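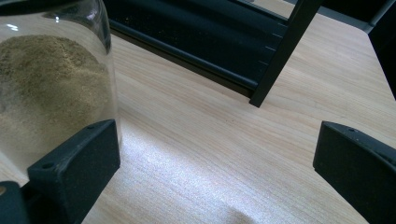 Does ground coriander go bad, or just weak?
Posted in Kitchen & Pantry – 292 views

khaemba
Hi everyone! I moved into a smaller apartment in November and finally went through my spice cupboard, and I found a big bag of ground coriander that I must have bought a couple of years ago (I was on a curry kick and got carried away). It looks fine and there are no bugs, but it hardly smells of anything. Is it safe to use up, or should I toss it and start over? I hate throwing food out.

telteo
Safe, yes, as long as it has stayed dry and you don't see mold or smell anything musty. Ground spices fade long before they spoil. Rub a pinch between your fingers and sniff – if you get a little lemony something, warm it in oil for a few seconds and use half again as much as the recipe says. If you get nothing at all, I'd let it go, sad as that is. Next time buy the whole seeds, which keep much longer, and grind a small amount when you need it. My mother did hers in an old coffee grinder every couple of weeks and the whole house smelled wonderful.

imus_154
toss it, its cheap

dovorano
I'm with telteo on the whole seeds. Also keep it away from the stove! Mine sat on the shelf over the burners for years and I couldn't figure out why my soups tasted so flat.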